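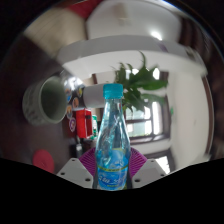 Teal cap, white fingers, mug on its side.

Dec 22, 2019

Spent my whole Sunday on the grasp planner, and I'm weirdly happy about it! Clear plastic is still the pits (the depth estimate goes right through the neck and locks onto the plant), so I gave up on depth for bottles and let the label mask pick the grasp height. Replayed 64 old episodes with the new code and only 5 came out with a silly wrist angle. In October it was more like half of them, ugh. Yanling wants the close command slowed down too, but that's a controller thing and I'm not touching it before Smaranda merges her branch. Bed now, the replay logs can wait till morning.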